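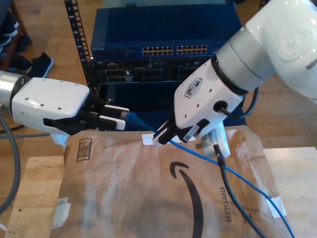 Re: What to do in Julov when the weather is bad?

From: Lilla Gál
To: Julov newcomers list
Date: 2021-10-25

Dear Dirk, dear all,

I have lived in Julov for two winters now, so I will try to answer. Your message is quoted at the bottom for those who joined the list later.

First, the swimming hall. It is old and the changing rooms are cold, but the warm pool is really warm. Go after seven in the evening, when the school groups are gone. You need a coin for the locker and they do not give change at the desk – I had to go back to the car for it more than once. A swimming cap is required also for children, and also for men with very little hair, as my husband learned.

For your daughters I would suggest the Dista, the indoor climbing place behind the bus station. The small wall has no ropes, only thick mats under it, and children from six years can use it with a parent. Shoes can be rented. They close for a long lunch, so please check the paper on the door and not the website, which still shows the summer hours from August.

If you like music, there are concerts in the Szabó hall until spring. The hall has nearly 200 seats and it fills up when the local brass band plays. Tickets are sold in the bakery opposite. Katalin Nyitrai wrote here some weeks ago that the seats under the balcony have bad sound, and I agree with her. Take the left side, further to the front.

On a dry day, even a very cold one, you can walk up to the Rasar hut. The path is marked in yellow and starts at the end of bus line 2. We need an hour and a half with a child, without hurry. The last part can be icy, so I would take the simple spikes which you pull over the boots. The hut has bean soup and cake, and takes only cash. Jenő Fülöp knows better than me if they open before noon this year. Jenő, could you please write it here?

I cannot say anything about the skating, because we have not tried it.

With kind regards,
Lilla

On the list, Dirk Kleinschmidt wrote:

> Hello everybody,
>
> we moved here in August and we enjoyed the lake very much. Now it is
> dark at five and our two girls (seven and ten) are already bored in
> the flat. Meron Dinsa told me to ask on this list. What do you do
> here in the winter, at the weekend or after school? We have a car but
> we prefer the bus. It should not be too expensive. Is the skating
> place good for beginners?
>
> Thank you for any ideas,
> Dirk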